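Plelleck Simulation Kit – Progress Report to the Starkley Fund
Thursday, June 23, 2022
Prepared by the evaluation group, Nonside

Since January we are testing the Plelleck kit, which gives a two-armed robot and a set of furnished rooms in simulation. This report covers the drawer tasks, as agreed in the grant plan.

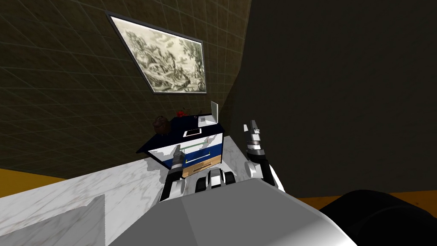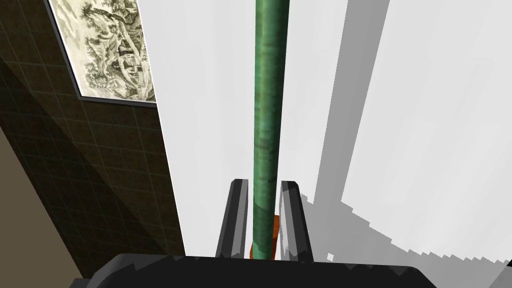
Views from the tiled room.

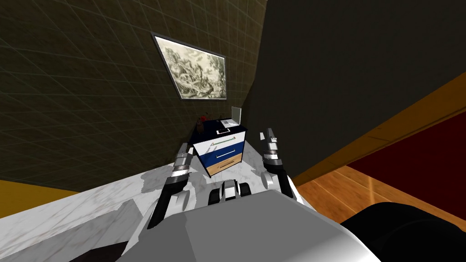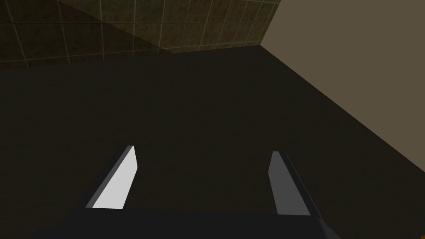
Installation was finished on both of our machines. The written guide is good for the first steps, but the chapter on cameras is short and we had to ask the supplier for help 2 times. The answers came quickly and were useful. We have put our own notes together in one file, so that a new colleague can start without us.

The drawer task was run with the standard control settings. Of the attempts that we logged, 86 percent ended with the drawer open to the distance we had set. Most of the failures have the same cause: the fingers arrive at the handle at a small angle and slide off when the arm begins to pull. We tried a slower approach and it helped a little – the better solution was to correct the wrist before contact. This change is now in our scripts.

We are less satisfied with the contact model. With thin handles the grip force jumps from one step to the next, and we can not yet say if the fault is in the kit or in our settings. The supplier has our logs. Until this is clear, we ask you not to use the force values in any comparison.

Engelbrecht, our partner for the real robot tests, has received the scripts and could read them without changes. Their arm is not free before the end of summer, so the tests on hardware move back by 4 weeks. The budget is not affected.

For the next period we plan these points:
Repeat the drawer runs after the supplier's update
Add pick and place tasks with small objects
Compare the wrist and head cameras under the same light
Write a first recommendation on buying the full license

The present license ends before the next report is due. We would be thankful for your decision on the extension soon – the form is attached.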